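I watched Flernberg again last night, mostly to see whether the ending works better when you know it's coming. It does. Leopold Bachmann plays the older brother, Pfister, and he hardly speaks for the first hour. The mill sequence runs nine minutes without music, and I didn't look away once.

My one complaint is still the subplot with the lawyer, Gramar – it stops the film dead twice and could have gone entirely.
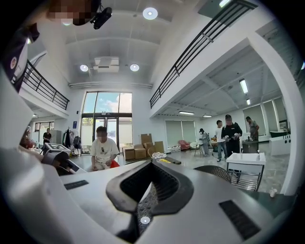
Is it worth seeing Mondora first?

Watch Mondora first if you have the time, since the brothers' argument over the farm starts there and Flernberg only mentions it at dinner.

I'd put the first film slightly ahead for the writing, but the second one looks better, especially the night scenes by the river.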